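# Chapter 6: What a Size Label Tells You

Pick up any shirt in a store and the label will offer you a letter or a number. Most shoppers treat it as a measurement. It is closer to a claim, and claims deserve checking.

Clothing makers like to say that their sizes come from careful study of real bodies. Sometimes they do. Ask how many bodies, when, and where, and the answers get thin. Golnar Rahimi, who cut patterns at Grangate for much of her working life, kept a chart there that was said to rest on 600 customers. When she went looking for the records, she found the names of 41 of them. The chart stayed in use.

Nor does a chart settle much by itself. The designer adds ease, the extra room that lets a wearer sit, reach, and breathe, and each firm adds as much as it pleases. A Moten medium and a Cirkby medium may start from the same chest measurement and end up as very different shirts. Both labels are "right," since neither firm has promised anything you could hold it to.

You will also read that sizes have grown more generous over the years to flatter the buyer. The story is popular and partly true, but it is often told with one old dress and one new one as the whole of the evidence. Two garments can't carry that much weight. Section 6.3 looks at what a fair comparison would need.

Before then, we need a way to measure a garment that doesn't depend on what its maker says. The usual method is to lay it flat, smooth out the folds, and run a tape from one underarm seam to the other. Doubling that figure gives the chest. Even this simple step goes wrong more than textbooks admit. In Martti Keskinen's classes, 30 students measured one shirt and could not agree on it.
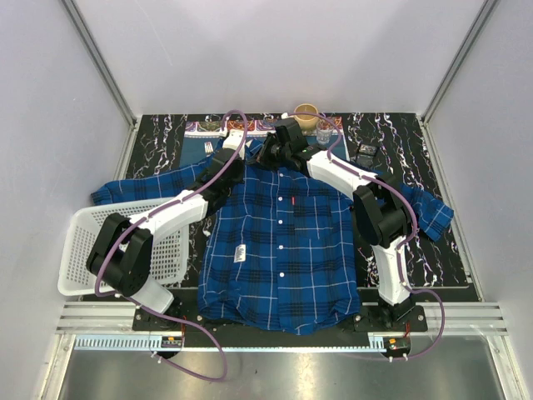 **Figure 6.1** A plaid button-up shirt spread flat, front side up.

Keep those students in mind as you read the next section, which sets out where the tape should start, where it should stop, and how hard you may pull.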